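Início | Fóruns | Casa e Roupa | Recentes | Entrar
Pesquisar no fórum... Procurar Pesquisa avançada

Casa e Roupa > Armários e arrumação

Cabides finos ou grossos para malhas? (e o ombro que fica com bico)

marta_da_ribeira escreveu:
Olá a todos! Mudei de casa em abril e o armário do quarto novo é uma desgraça de estreito, daqueles de porta de correr em que só se chega a metade de cada vez. Passei as camisolas quase todas para cabides porque não tenho gavetas que cheguem, e agora estão todas com aquele bico nos ombros, parece que tenho asas. O meu marido diz que não se nota. Nota-se, nota-se! Alguém já resolveu isto sem gastar uma fortuna? Andei a ver os da Zirner, que são larguinhos, mas vêm em pacotes de 6 e não queria comprar à toa.

toninho_vc escreveu:
Malha não se pendura. Dobra-se. Pronto, está resolvido e não gastas nada.

marta_da_ribeira escreveu:
Toninho, obrigada, mas leste a parte das gavetas? Tenho 2, e uma é das meias.

Celeste P. escreveu:
Eu penduro malha há anos e não tenho bicos, a questão é COMO se pendura. Dobras a camisola ao meio na vertical, manga sobre manga, pousas o cabide em cima com o gancho virado para o sovaco, e depois passas o corpo por cima de um lado e as mangas por cima do outro. O peso fica na barra e o ombro não sofre nada. Aprendi isto quando trabalhei numa retrosaria em Viana (a dona era uma fera, mas sabia de roupa como ninguém). Só não dá para malhas muito grossas, que ficam um chouriço.

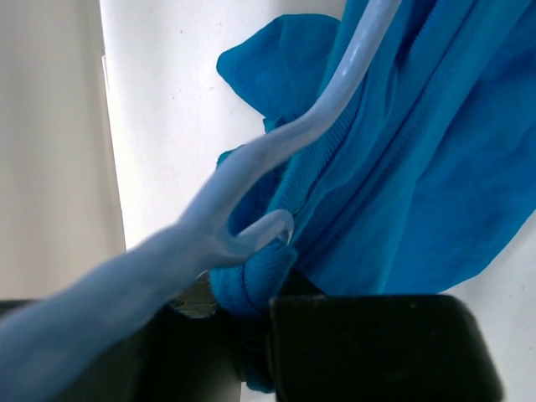
yufang_jin escreveu:
Os de tubo, desses de supermercado, são os que tenho em casa e defendo-os até à morte, ahah. Comprei uma data deles na Dadis quando vim estudar para o Porto e ainda duram. O segredo, para mim, é a forma arredondada, como no cabide azul-acinzentado da foto: sem aresta a vincar o tecido, e quase tudo o que é algodão lá vai parar. Só tenho pena de serem tão lisos. As blusas de decote largo escorregam-me todas para o fundo do armário, e então enrolo um elástico de cabelo em cada ponta. Fica feio mas resulta. Para malha pesada concordo com a Celeste, dobrar por cima da barra.

toninho_vc escreveu:
Elásticos de cabelo no cabide. Ao que isto chegou.

yufang_jin escreveu:
Ó Toninho, experimenta primeiro e goza depois!

Zhenhua Bai escreveu:
Boa noite. Tive uma lavandaria durante uns 5 anos e discordo um bocado de toda a gente, desculpem. O bico aparece muito mais por se pendurar a malha ainda húmida do que por causa do cabide. A fibra molhada pesa, estica e seca com aquela forma. Se a Marta seca as camisolas penduradas, pode comprar o cabide mais caro do mundo que vai dar ao mesmo. Seque na horizontal, em cima de uma toalha, e só depois arrume.
Quanto aos bicos que já lá estão: borrifar com água morna, puxar o tecido com os dedos no sentido contrário e dar um toque de vapor sem encostar o ferro. Saem quase sempre. Em acrílico é que tenho mais dúvidas, e com o ferro muito quente estraga-se de vez.

marta_da_ribeira escreveu:
Zhenhua, acertou em cheio, seco tudo pendurado no varão da banheira... que vergonha. Vou tentar o vapor este fim de semana na bege, que já está perdida de qualquer maneira.

Celeste P. escreveu:
Eu também seco no cabide e não me acontece! Mas centrifugo bem antes, se calhar é por isso.

Zhenhua Bai escreveu:
Celeste, com boa centrifugação sai muito menos pesada, sim. Com lã não arrisco, prefiro espremer na toalha.

rui.m.santos escreveu:
Venho só deixar um voto contra os de veludo, já que ninguém falou deles. Comprei 4 da Zenard, os pretos, e largaram pelo nas camisas brancas todas. Além disso a roupa agarra-se tanto que para tirar uma camisola de manhã, meio a dormir, é preciso desabotoar a vida inteira. Voltei aos de madeira da minha avó, que ocupam o dobro mas não me dão chatices.

Celeste P. escreveu:
Tenho de veludo e nunca largaram nada. Será da marca?

rui.m.santos escreveu:
Pode ser. Ou da minha falta de sorte, que também conta.

marta_da_ribeira escreveu:
Atualização! A bege recuperou com o vapor, a verde (acrílico, pois claro) ficou na mesma. Já comprei uma rede de secar na horizontal, da Hao, que se põe por cima da banheira e depois se fecha. As malhas grossas foram para uma caixa debaixo da cama e as finas ficaram dobradas na barra à moda da Celeste. O Toninho ganhou meia discussão, vá.

toninho_vc escreveu:
Meia já me chega.

Comentários dos leitores

Lurdes: Fiz a dobra da Celeste com um casaco de malha e ficou torto, abotoa-se antes ou depois?

Celeste P.: Antes, Lurdes, e com as costas para fora.

Nelo77: E para calças, alguém tem dicas? As minhas ficam sempre com vinco no joelho.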